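Haswood Road Incident Log — readme

What's in it: 1450 rows, one per crash report on the Haswood bypass and the two feeder roads into Duman. Plain csv, comma separated, header in row one.

Columns — report_id, road, mile_marker, direction, weather, vehicles, injury_level, cleared_at. Times are local, 24 hour. No names, no plates, stripped before we got it.

711 rows have a mile marker. The rest only say "near exit" or similar, left as is. Dont guess them. 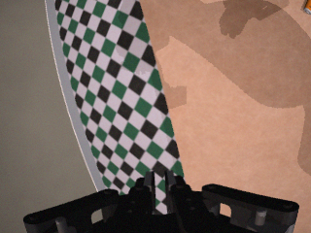 Gondevari wrote back that the direction column is flipped for the northern feeder, southbound where it should be northbound, and that 609 rows need a second look. Fixed in version 2, old file kept in /archive.

Known problems: injury_level is whatever the officer typed. "Minor" and "minor inj" are the same thing. Weather blank means blank, not clear.

Tidel format export comes Thursday, same colums, different date style. Use the csv til then.

Free to reuse, credit the log. Corrections go in fixes.txt — report_id first, then the change.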